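From: Silvan Ammann
To: teach-by-hand list
Date: July 2025
Subject: Re: [teach-by-hand] leading the arm by hand vs. driving it remotely, small tools

Hello all, and hello Ryszard,

I meant to answer this the same evening and then the Kitier order came in and ate the whole week, so please forgive the delay. I've kept the part of your message I'm replying to, for those who joined since.

Ryszard Wróbel wrote:

> We have been leading our arm by hand through the tool pick-up for
> a month now. Big parts are fine. With the small tools the policy
> gets to the right place and then fumbles the last bit, and when I
> replay my own demonstrations I can see why. I push the wrist with
> my whole forearm, so the path has a wobble in it, and my hand is
> in front of the wrist camera half the time. Is it worth building a
> leader arm and doing the lot again by remote control? I have 97
> demonstrations I would be sorry to throw away. Also, do you show
> the insertion from above or come in from the side? And does
> anybody bother to record the mistakes?
>
> Ryszard

Well, first of all, don't throw away the 97! I did that once with a set I thought was ugly, and I have missed it ever since. Put them in their own folder, mark them as hand-led, and train on the approach part only. The big sweeping move from the home position to the plate is perfectly good when you lead it by hand, wobble or no wobble. It's the last little stretch that wants something steadier than a forearm.

On the leader arm, I would say yes, build it. We have had ours going since September and I wouldn't go back for anything smaller than a marker pen. Ours is the Fliker kit with the springs taken out of the elbow (they fight you, and after an hour your shoulder knows all about it). The follower moves exactly as far as you do, but we added a foot pedal that scales the motion down while you hold it. I press the pedal as soon as the fingers are close to the tool and keep it pressed until I've backed off again. You do have to learn not to jerk when you let go - lift your foot slowly, with your hand still, or the arm gives a little hop and the hop goes straight into your data.

The other thing, and I know people on this list disagree with me, is that I no longer look at the bench when I drive. I look at the wrist view on a monitor and nothing else. My reasoning is simple enough: the policy has only the cameras to go on, so if I'm leaning over to peek round the side of the gripper, I'm using information it will never have. The first couple of days were miserable. I hit the plate, I hit the rail, I pinched the air beside the tool over and over. Then it got easier, and what pleased me was that the demonstrations got more alike. I'd slow down at the same spot every time without meaning to, and the policy picked that up very nicely.

For the drill bits I come in from the side you'd read as the bottom of the wrist picture, fingers open, one finger to each side of the bit, just below its holder. I stop there for a moment before closing. The pause feels silly when you're doing it, but our models close far more cleanly with it in. Szewczyk's old notes from the Kamitz workshop say to trim pauses out of everything before training. For long moves I agree with him, and for the moment before the grasp I'd leave it alone. 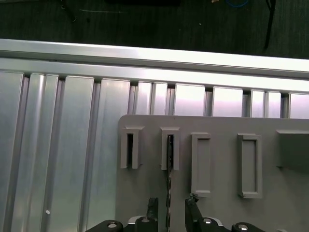 Wrist view with the fingers either side of the bit, second holder from the left.

Mind the flutes, by the way. The view I'm talking about is pretty full of shiny aluminum, and a dark silver spiral tool with bright ribs close by is hard going for a person, never mind a network. We vary the lamp on purpose now. I move it every 10 demonstrations, and I write the lamp position in the log with a plain word like "left" or "high". We also swap which holder the bit goes in, so the thing doesn't just memorize one spot on the plate.

As for mistakes, yes, I keep them, but only the ones I recover from. If I come in crooked, back off, line up again and then get it, that's a lovely demonstration and I'd take it over a perfect one. If I drop the bit or bump the plate hard enough to shift it, I stop the recording and bin it. Our set stands at 2583 after the binning. I had promised myself 3000 before the summer break and I won't make it, and my wrist and I have made our peace with that.

One small question back to you, Ryszard. When you replay the hand-led runs, do you replay the joint positions you measured or the ones the controller was asking for? We mixed those up early on and it gave us a lag that looked an awful lot like the fumbling you describe. It may be worth an hour of your time before you order any parts for a leader arm.

If anyone wants the pedal wiring, write to me off the list and I'll send the drawing. It's in pencil and the lettering is poor, but the pin numbers are right.

Warm regards to everybody,
Silvan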